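Are machines ready for household chores yet? (General robotics, page 1)

wirkton_mill
Posted June 2022

We have had a Paster cell on the shop floor since October. It loads blanks into a press, and over the last 100 shifts it stopped for an operator 2 times. My question is why the same money does not buy something that can put away laundry. The arm is good enough. Is it the software?

torque_limit
It's the fixtures. Your blanks arrive in a tray, same way up, same pitch. Take the tray away and see how long it runs.

sevuvora
Partly agree. I spent last winter on cloth handling with parallel jaws and soft pads. Rigid parts were fine. With fabric the pads either pinch one layer and drag the fold open, or take everything including the sheet underneath.
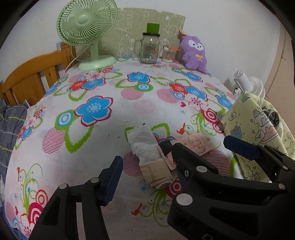
My figures for a single folded cloth on a bed: 418 attempts, 32 of them lost to picking up bedding as well. A mattress gives when you press on it, so the contact height you plan for is never the height you get. Patterned sheets made the segmentation worse. Plain ones helped but I don't know anyone who buys bedding to suit a depth camera.

D'Souza
32 in 418 is under 8 per cent. I'd call that solved for a home. If it fails, it tries again.

torque_limit
It's solved for picking up. Was the cloth still folded when it was put down?

sevuvora
Not counted in that figure. I only logged whether it left the surface alone. Fold retention was poor with anything thin, and I stopped recording it.

D'Souza
Then quote both. Still, people accept a robot vacuum that misses corners. The standard on this forum is a factory standard and it's the wrong one for a bedroom.

wirkton_mill
A vacuum that misses a corner leaves the corner as it was. A gripper that misses can knock a glass over. I would want force limits and a slow approach before I left it alone in a room.

torque_limit
Slow approach is easy. Cycle time was never the problem at home.

sevuvora
It is if one basket takes all afternoon and the battery goes first. I'll post the pad hardness results when I find the spreadsheet.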